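Home Automation Talk > General > Can anything you can buy do chores yet?

pinewarbler
Posted Thursday, 7:42 pm

My brother-in-law says we'll all have a robot tidying the house in 2 years. I run a small cabinet shop and I don't see it. The vacuum does fine on open floor. Picking things up and putting them away is where it falls apart.

What I keep reading is that people practice in simulation first, then move to hardware.

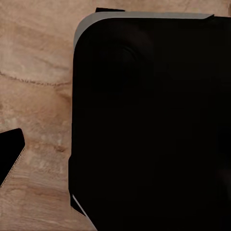

A gripper has to get hold of something dark and matte with a rounded corner, and there isn't much to grab. I do that all day without thinking. Has anyone here had a machine do one real chore from start to finish?

Birsen Ertürk
Posted Thursday, 8:15 pm

One chore, yes. We have a Suten arm at work that moves trays from a rack to a bench. It did 300 in a shift last December. Shift the rack a little and it stops. I'd call that shop-floor ready if your shop never changes.

hidamstead_dan
Posted Thursday, 8:31 pm

Disagree with both of you. Trays are boring, but that's most of the work in a shop. Homes are the hard part. This is the sort of room people are testing in: 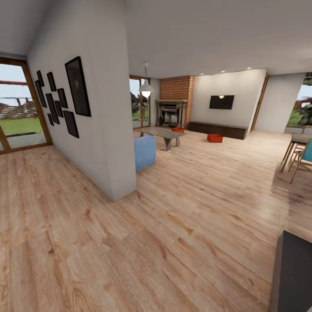 Simulated living room with fireplace, coffee table and armchair.

Look at the legs on that table, and the stool by the hearth. Getting around those is pretty much solved. Dusting the mantel isn't.

pinewarbler
Posted Thursday, 8:50 pm

That's a tidy room, Dan. Put three kids in it and get back to me.

zollow_fan
Posted Thursday, 9:04 pm

My Zollow vacuum gets stuck under a chair like that blue one twice a week, so I wouldn't say solved. Does 30 minutes of good work first, though.

Birsen Ertürk
Posted Thursday, 9:22 pm

Dan, who pays for it? If an arm costs what ours did, I'd want it to dust, fold and load the dishwasher. Right now I'd get one of those, slowly.

hidamstead_dan
Posted Thursday, 9:40 pm

Fair on price. I still say five years for laundry.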